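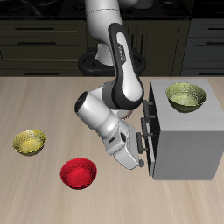 Section 4. Setting Up the Jumilia Countertop Water Filter

4.1 Before You Begin

Read this section in full before connecting the unit to your water supply. Installation takes one person less than an hour. If your home was built with rigid copper supply lines and no shutoff valve under the sink, a plumber must fit a valve first. Fastova does not cover leaks from a connection made without one.

You will need an adjustable wrench, a towel, a bucket and the parts bag supplied with the filter. The bag contains two washers, one diverter valve and a spare O-ring. Keep the O-ring with this manual.

CAUTION: Connect to the cold water line only. Hot water damages the cartridge and voids the warranty.

4.2 Connecting the Unit

1. Close the cold water shutoff valve and open the faucet until the flow stops.

2. Unscrew the aerator from the end of the faucet. If it is stuck, wrap it in a cloth before using the wrench.

3. Place one washer inside the diverter valve and thread the valve onto the faucet by hand. Tighten by a further quarter turn.

4. Push the white hose onto the inlet marked IN and the blue hose onto the outlet marked OUT. Each hose clicks when fully seated.

5. Set the filter upright on a level surface, away from the stove and out of direct sunlight.

NOTE: Faucets with a pull-out spray head cannot be used with the standard diverter. Order adapter part 704 from the Barros parts desk.

4.3 Installing the Cartridge

1. Wash your hands. Remove the cartridge from its wrapper, holding it by the collar.

2. Lower it into the housing with the arrow pointing up.

3. Check that the housing O-ring lies flat in its groove, then screw the lid down until the two marks line up. Do not use the wrench on the lid.

4.4 First Flush

1. Open the shutoff valve slowly and turn the diverter to FILTER.

2. Run cold water through the unit for ten minutes and discard it. Gray or cloudy water is normal at this stage - it is fine carbon dust from the new cartridge.

3. Dry all connections with the towel, wait five minutes and check each one by touch. If a joint is damp, close the valve and repeat step 3 or 4 of Section 4.2.

4. Hold the RESET button until the light turns green. The counter starts at 300 gallons.

CAUTION: Do not leave the unit under pressure overnight until it has passed the check in step 3.

4.5 Registration and Help

Record the serial number from the base of the unit on the inside cover of this manual. Registration cards should be mailed to Clementina Tavares, Customer Records, Fastova, P.O. Box 1415, Prondinstead. The help line opens at 8:00 a.m. each Monday through Friday. For cartridge replacement, see Section 5.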